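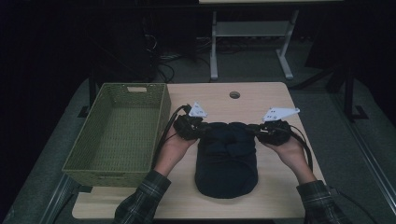
How to Compare a Fixed-Rate and an Adjustable-Rate Small Business Loan

Search this site
Enter keyword
Go

Reviewed by Tae-yang Sung, Business Lending Education
Updated 19th July

Borrowers who apply for a term loan through the Genodport Business Lending Center are often given two offers for the same amount: one with a fixed rate and one with an adjustable rate. The adjustable offer usually starts lower. The steps on this page explain how to place the two offers side by side before signing either of them. Allow an hour, and have both offer letters and a calculator at hand.

Step 1. Confirm that the offers cover the same loan

Check the amount borrowed, the length of the loan, and the payment schedule on each letter. If one offer runs for five years and the other for seven, the monthly payments cannot be compared directly. Ask the lender to reissue one of them so that the terms match.

Step 2. Find the index and the margin

An adjustable rate has two parts. The index is a published rate that the lender does not set. The margin is the amount the lender adds to it, and it normally stays the same for the life of the loan. Both should appear in the section headed "Interest" or "Rate Terms." Write them down separately. If the letter gives only a starting rate, request the index and the margin in writing.

Step 3. Note when the rate can change

Look for the adjustment date and the period between adjustments. A loan that adjusts every June behaves differently from one that adjusts each month. Also record which day's index value the lender will use, as this may fall several weeks before the adjustment itself.

Step 4. Look for caps and floors

A periodic cap limits the change at any one adjustment. A lifetime cap limits the total increase over the starting rate. A floor is the lowest rate the lender will charge, whatever happens to the index. Some commercial loans have a floor and no cap. Applicants should read this section twice.

Step 5. Work out the highest possible payment

Add the lifetime cap to the starting rate and calculate the monthly payment at that level. Suppose the fixed offer carries a payment of $839 a month. If the adjustable loan could rise well above that amount, decide whether the business could meet the higher payment during its slowest season. Where there is no lifetime cap, repeat the calculation at 2 percentage points above the starting rate, and again at a higher figure of your choice.

Step 6. Add the fees

List the origination fee, document fee, and any annual charge for each offer. Fees taken out of the loan proceeds still count as a cost. Then read the prepayment section. Fixed-rate loans are more likely to carry a charge for early payoff, and the charge may shrink after the first two years.

Step 7. Put your questions to the lender in writing

Send one message covering every open point and keep the reply with your loan papers. Verbal statements about future rates should not be relied upon. If a reply conflicts with the offer letter, ask for a corrected letter before you sign.

This page provides general information and does not replace advice from an accountant or attorney.

14 shares | 2 comments

Related items
Understanding Your Amortization Schedule
Personal Guarantees: What Owners Sign
Preparing Financial Statements for a Loan Review
Lines of Credit and Seasonal Cash Flow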